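Gripper comparison at Riletby, week 3: unsorted small objects.

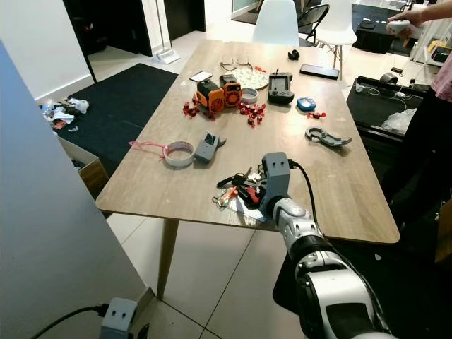
Alina Cârstea
Test Coordinator, Riletby

1/ The gray gripper is being assessed over a pile of keys and keychains. Each object set receives 30 attempts per gripper.

2/ Candies, tape rolls and eyeglasses share the table with the keys. Positions are not fixed between attempts.

3/ The log now holds 3,322 attempts. Results for the Tavorach controller will be posted in December.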